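Threads > Sena Ametepe > Accessible online learning

1/ Since March I moderate the mailing list for deaf and hard of hearing students in our online technical courses. We are 76 members now. Some notes.

2/ Most messages ask one thing: are the captions made by a person or by a machine?
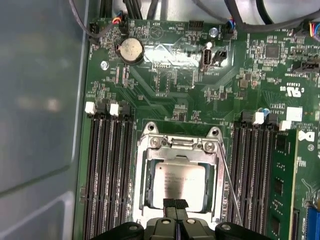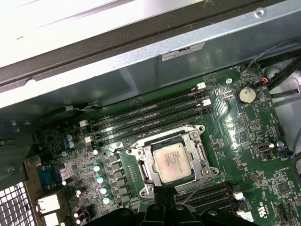

Processor and socket, both pictures.

3/ Debora Rizzi checked one lecture of 57 minutes. The automatic captions had 161 errors – mostly technical words and names.

4/ Teachers often answer "but there is a transcript". A transcript in a separate file means you read or you watch. You cannot do both.

5/ Renzo Pagano now sends his word list to the captioner a week before class. It is one page. I would like every teacher to try it.

6/ Next topic on the list: live sessions, and who pays for the interpreter. Write to me if you want to join – students and staff are both welcome.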